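# Stage de tennis d'été pour une débutante de 12 ans : on apporte quoi, on attend quoi ?

*Rubrique Sports et loisirs, sous-rubrique Enfants et ados*

Bonjour à tous,

Ma fille a 12 ans et n'a jamais tenu une raquette de sa vie, sauf celle à moustiques. Elle a décidé au mois de mai qu'elle ferait du tennis cet été. J'ai attendu que ça passe, comme la poterie et le ukulélé. Ça n'est pas passé, donc je l'ai inscrite au stage municipal de juillet, sur les courts du parc Drendell : deux semaines, le matin de 9 h à 11 h 30, en groupe « découverte ».

La feuille d'inscription tient sur une demi-page et dit « prévoir une tenue adaptée et du matériel personnel si possible ». J'ai trouvé ça d'une précision admirable. Du coup :

- Faut-il acheter une raquette avant le stage, ou est-ce que ça se prête ? Au magasin on m'a parlé taille, grip, tension, et j'ai hoché la tête pendant un quart d'heure.
- Dans le groupe il y aura des enfants de 8 ans qui jouent depuis deux ans. Elle risque de se faire battre par quelqu'un qui lui arrive au coude. Ça se passe comment, en général ?
- Les courts sont en plein soleil et il n'y a pas un arbre. Les parents restent, ou on les dépose et on s'enfuit ?

Je précise que je n'y connais rien, que mon dernier sport remonte au lycée, et que j'étais dispensée.

Merci d'avance !

---

## Réponse 1 (retenue par l'auteure de la question)

Bonjour,

J'ai encadré des stages d'été pendant 3 saisons dans un club de banlieue, et j'ai ensuite eu deux enfants qui sont passés par là, donc j'ai vu le problème des deux côtés du grillage.

**La raquette.** N'achetez rien avant le premier jour. Passez un coup de fil au service des sports (le mardi matin si c'est comme chez nous, les autres jours ça sonne dans le vide) et demandez s'il y a du prêt. Neuf fois sur dix il y en a, dans un grand sac qui sent la cave. Les raquettes sont moches et c'est parfait pour commencer.

Si vous tenez à acheter quand même : à 12 ans, on regarde la taille de l'enfant. En dessous d'1,45 m, une 26 pouces. Au-dessus, une raquette adulte légère, jusqu'à 270 grammes, ça va très bien. La tension du cordage, oubliez, le vendeur avait une matinée calme. La mienne a commencé avec une Brukar d'occasion achetée dans un vide-grenier, dont le grip partait en lambeaux. On a mis un surgrip neuf par-dessus et elle l'a gardée deux ans.

**Les chaussures.** Là, par contre, je mettrais l'argent. Pas les baskets de course, qui ont une semelle haute et souple : au premier changement de direction, la cheville part d'un côté et l'enfant de l'autre. Il faut une semelle plate avec du maintien latéral. Toutes surfaces, ne vous compliquez pas la vie. Et faites-les porter quelques jours avant le stage, sinon vous passerez la première soirée à chercher des pansements.

**Dans le sac.** Une gourde d'un litre au minimum, une casquette, de la crème solaire (mise avant de partir, elle ne la remettra pas), une serviette, un fruit. Son prénom sur tout. J'ai vu en une semaine six casquettes blanches identiques changer de tête sans que ça émeuve leurs propriétaires. 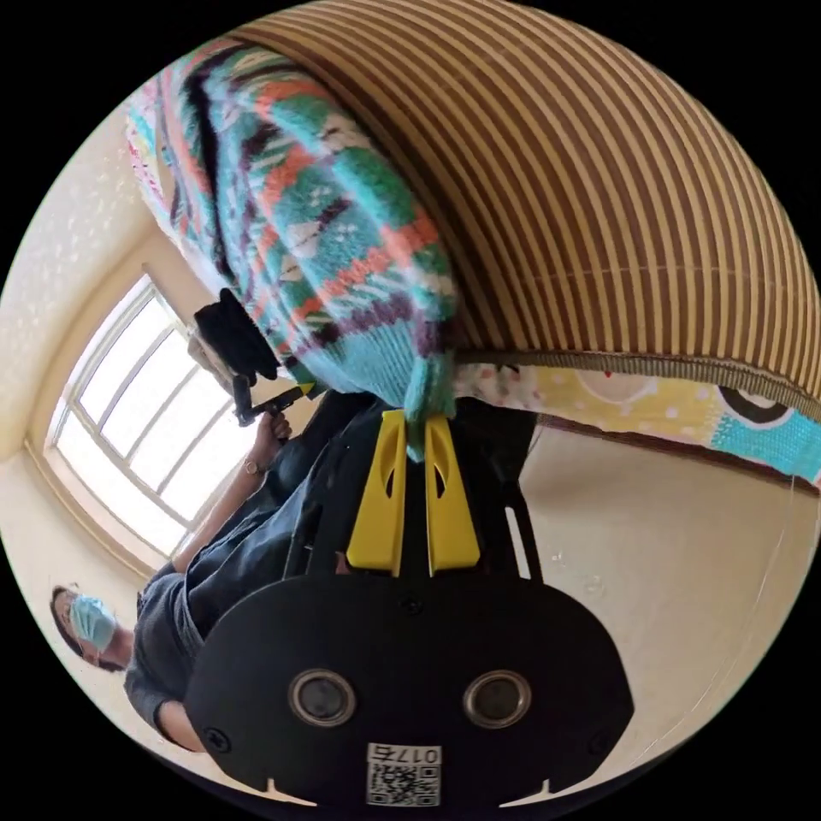
*À la maison.*

**Le niveau.** Votre fille va perdre contre des petits. Elle perdra même assez souvent la première semaine, il vaut mieux le lui dire dans la voiture. Un gamin de 8 ans qui joue depuis deux ans remet la balle dans le court, et à ce niveau-là c'est à peu près tout le tennis. Mais une fille de 12 ans comprend les consignes beaucoup plus vite, elle a du bras et elle sait attendre son tour. En général, vers le milieu de la deuxième semaine, l'écart a déjà fondu. Demandez juste au moniteur s'il fait deux sous-groupes par âge. S'il répond « on verra le jour même », c'est non.

Si elle accroche, regardez tout de suite pour la rentrée. Les créneaux ado débutant sont rares et partent avant la fin août. Beaucoup de clubs cherchent aussi des grands pour aider avec les mini-tennis du mercredi : ramasser les balles, installer les petits filets, faire l'appel. Ça paraît ingrat mais c'est souvent là qu'ils progressent, à force de répéter « tourne les épaules » à plus petit qu'eux.

**Les parents.** Fuyez. Revenez à 11 h 25 avec de l'eau fraîche.

> **Commentaire de l'auteure de la question :** Merci mille fois. J'ai appelé mardi, il y a bien un sac de prêt. La dame m'a dit « on verra le jour même » pour les groupes. J'ai donc commencé la préparation psychologique.

> **Commentaire :** +1 pour les chaussures. Mon fils a fini son premier stage avec une attelle, en baskets de course toutes neuves à 73 euros.

---

## Réponse 2

Perso j'ai pris le pack Ledero junior (raquette + housse + 3 balles) et c'est nul, la housse a craqué à la fermeture et les balles rebondissent comme des pommes de terre. La raquette ça va. Voilà.

Sinon le padel c'est plus facile pour débuter.

> **Commentaire :** La question portait sur le tennis.

> **Commentaire :** Oui mais le padel c'est plus facile.

---

## Réponse 3

Je me permets de compléter la première réponse, qui est très bien mais qui oublie les balles.

Pour les débutants, on n'utilise pas les balles jaunes ordinaires. Il y a des balles rouges, orange et vertes, de la plus molle à la plus vive. À 12 ans, en découverte, on commence souvent en orange ou en vert. Si votre fille veut s'entraîner contre un mur entre deux séances, prenez des orange : elles vont moins vite et les voisins restent des voisins. J'ai eu des Zheng, très correctes, qui ont fini sur le toit du garage mais je ne peux pas le leur reprocher.

Pour la chaleur, demandez ce qui est prévu en cas de canicule. Chez nous le stage passe alors de 8 h à 10 h, et l'information est affichée sur la porte du gymnase, que personne n'a de raison de regarder puisque les courts sont de l'autre côté. Donnez votre numéro au moniteur dès le premier matin.

Vérifiez aussi l'assurance. Certaines mairies demandent une attestation de responsabilité civile, d'autres un questionnaire de santé signé, d'autres les deux, en double. Celle de l'école marche parfois si elle couvre l'extrascolaire, il faut lire la petite ligne.

Dernière chose, pour le dernier jour il y a souvent un mini-tournoi avec les familles. On vous mettra une raquette dans la main. La dispense du lycée n'est plus valable, j'ai essayé.

> **Commentaire de l'auteure de la question :** Un tournoi avec QUI ?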